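Re: Swap evening in August

Krishnamoorthy Unnithan wrote:
> Are we still on for August? And does anyone have a spare table? I've got up to 24 people who say they'll bring seeds.

Hi all,

Yes, still on! Doors at 6, and I can bring two tables (the legs fold, so they'll go in the car with the Flunau tomatoes, fingers crossed). I've got masses of runner beans again and a jar of poppy seed I'd love to see the back of. Please label your packets this time, I'm still growing something from last year that could be kale or could be anything. 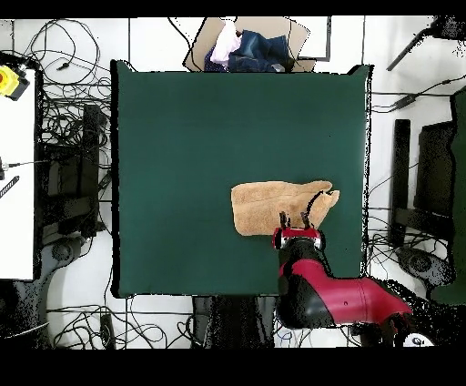 Still to sort

1. Envelopes. The small brown ones, I'm down to my last few.
2. Tea urn. Plemberg hall has one but we need to ask for the key.
3. Can someone ring Mrs Jabłońska about her garlic? She's not on the list and I've lost her number.

I'm away until the week before so shout now if you want a lift.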